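Chapter 8
Learning from Hands: Demonstration as a Research Method

Anyone who has taught a grandchild to wrap a present, or a new starter to pack an order, will know the odd feeling of watching your own hands do a thing you can't quite put into words. You say "just fold it in", and then you do it again, slower, and the other person nods and gets it anyway. A good deal of robotics research over the past while has been an attempt to get a machine to the nodding stage, and this chapter is about how such attempts are set up, measured and (quite often) misread.

We'll begin with a study that will keep us company for most of the chapter. Aliki Kouris and her colleagues on the Tondley project wanted to know whether a two-armed robot could learn packing-bench work from recordings of people doing it, without anyone writing down the steps. They gathered 139 demonstrations from 14 workers, all taken from the worker's own point of view, and trained a control policy they called Dolon on the lot. The first results went around the group on August 15, 2018, and they were a bit of a puzzle. Dolon placed stiff, boxy items very well indeed. With anything soft it dithered, sometimes hovering over the bench until the trial timed out.

The easy explanation was that soft things are hard to grasp, and there is truth in that. Kouris suspected something else as well. When she sat down with the recordings she found that a fair share of each one had nothing to do with packing in the strict sense. People smoothed, shifted, gathered up and cleared, and the labelling scheme, borrowed from the earlier Nimthorpe trials, had a single category for all of it: "other". The policy was being shown a great deal of behaviour and told almost nothing about it.

You might like to keep that word "other" in mind as you look at Figure 8.1, and think about what label you would give each hand.

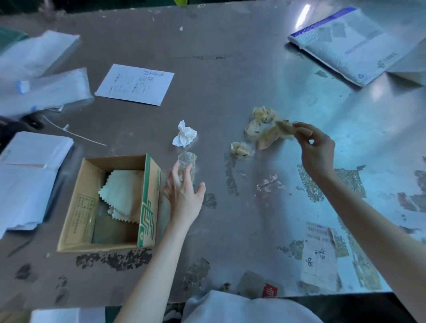 Figure 8.1 Bench work from the worker's point of view. The right hand lifts an edge of a crumpled plastic sheet; polishing cloths lie in the open box at left.

Kouris's remedy was to split "other" into 5 finer labels and retrain on the same recordings. Section 8.1 sets out the labelling scheme, and Section 8.2 takes up the agreement between annotators, which was poorer than anybody had hoped. We then turn to the Lo Presti protocol for scoring trials that end without a clear success or failure - a dry topic, I'll grant you, but please don't skip it, as the exercises lean on it rather heavily.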